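Reading a Street, Week 4: Pavement Failure
Handout prepared by Hanyu Shi

Bring the Rondham chapter and shoes you don't love. We meet at the Wiletti gate and walk 91 paces, which will take the full 70 minutes if you look at the ground as instructed.

Terms you will be expected to spell:
Crack: a line. Record its direction relative to the curb.
Surface loss: the top layer has departed. Sketch the outline, however ugly.
Depression: a low spot, known to cyclists by other names.
Patch: a repair, or the memory of one.

Note the edges as well. Curbs, gates and fences tell you who has been spending money, and the road tells you who hasn't. Last November 60 percent of the field sheets left the edge column blank. The column is not decorative.
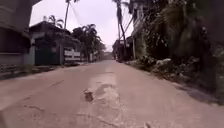
Which do you record first, the crack or the surface loss?

Start with the surface loss. It takes up more of your sketch, and cracks are easier to place once its outline is down.

Sheets go in the Oltier box before noon. Use pencil. Li, chapter 2, for next time; skip the appendix on drains unless you enjoy drains.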